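**Counter wiping, sim vs. real: are we there yet?**

**morsy_k** (Jun 10, 2020)
Ran 1,000 simulated wipe trials in Ternmont over the weekend. Pick up sponge, wipe, put it back. 700 completed. I'd call that close to usable for a house. 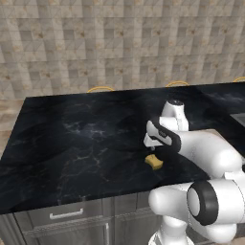
Failures cluster at the grasp. Approach is from above with the fingers slightly open. The yellow sponge has pinched long sides, so where the fingers close along its length changes the grip width. On dark marble the color contrast is high, so I don't blame detection.

**Jurkier**
Disagree on "close." Your sponge is a rigid block unless you turned on soft contacts. Did you?

**morsy_k**
Rigid. Soft contacts run 15 times slower here.

**Alby Pearce**
Then you measured pick and place. A wet sponge sags and drags. Our shop arm wipes one flat steel bench and still needs a person to reset it 6 times a shift.

**misar**
A flat bench every shift is still work I don't do by hand. I'd take it.

**Jurkier**
For a bench, fine. For a kitchen, post the soft contact numbers first.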